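Clutch judder when cold, third set of parts now
Forum: Mitby Owners Board > Technical > Gearbox and clutch

skustomow
Posts: 3,076
Location: Altmont

Morning all. Mine has started juddering in first and reverse from cold. Once it has had ten minutes on the road it goes away almost completely. It did the same in April and I put it down to the damp, but it never really cleared up over the summer.

Clutch, cover and release bearing were all changed by the previous owner. I have the receipt but it only says "clutch kit", no make. Fluid was done when I bought it. No slip on hills and the bite point is about where it always was.

Is it worth looking at mounts first or am I kidding myself?

hatchback_neil
Mounts first. The lower one at the back goes soft and you can't tell by looking at it from above. Get someone to rock the car between first and reverse with the handbrake on while you watch the engine. If it moves more than a little, that's your answer.

Octavian Mocanu
Moderator

Agree with Neil on the order of things, but I would not use the handbrake test on its own. I had one that hardly moved at all and the rubber was torn right through when I got it out. Take the through bolt out, support the gearbox and put a bar in it.

Also check the flywheel side. A lot of these had the clutch changed without the flywheel being touched, and then people wonder why the new plate judders.

tshabalala60
I'd leave the mounts alone. Judder that goes when it's warm is the plate or oil on the plate. I chased mounts on mine for a whole winter, bought 2 of them, and it was the rear crank seal weeping the entire time.

hatchback_neil
Yours had a leak though. He hasn't said he has oil anywhere.

tshabalala60
He hasn't said he's looked either. There's a drain hole at the bottom of the bellhousing. Wipe it clean, drive for a week, put a finger in it. Costs nothing.

skustomow
Had a look at the drain hole last night. There is a film on it but I wouldn't call it wet. It could be old. Cleaned it off and will check again at the weekend.

Rear mount bolt is seized so that is soaking.

pete_in_the_shed
Don't lean on that bolt cold. It threads into a captive nut and if the nut spins you'll be cutting the bracket. Heat if you can get it in there without cooking the rubber, although if you're replacing the mount anyway it doesn't matter.

What torque did people use going back in? The manual I've got says 60 Nm but it's for the earlier car.

Octavian Mocanu
60 is right for the through bolt on both. The three small ones into the gearbox are less, and they changed when the bracket changed, so look them up by chassis number. Please don't guess, we had a stripped casing on here last year.

skustomow
Posted Thu 8 September

Update. Bolt came out after 4 days of soaking and a long bar. The old mount was split on one side, not all the way. New one is in. Reverse is better, I'd say by half. First is the same as before when it's cold.

Drain hole has a film on it again. Engine oil by the smell, not gearbox oil.

tshabalala60
Crank seal.

hatchback_neil
Could be rocker cover running down the back. Mine did that and it ended up in exactly the same place. Clean the whole back of the block before you pull a gearbox off for nothing.

tshabalala60
And if he does that he's driving on an oily clutch for another month.

hatchback_neil
It's a gasket and an hour. The gearbox is a weekend on axle stands.

Octavian Mocanu
You can both be right here. Do the rocker cover gasket, clean it down, drive it. If the film comes back then the box has to come off, and at that point do the seal, plate and flywheel face together. I'd order the seal now in any case as the last one I bought took more than 2 weeks to turn up.

pete_in_the_shed
Get the seal with the fitting sleeve. Without it you can roll the lip over going on and you won't know until it's all back together.

skustomow
Thanks all. Gasket and seal are both ordered. I'll do the gasket first and report back on here, and I'll keep the old mount in case anyone wants to measure it for the bush thread.

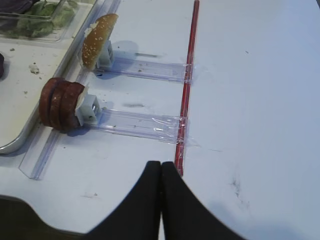

If the gearbox does have to come off I could do with borrowing a clutch alignment tool from someone near Altmont. Happy to collect.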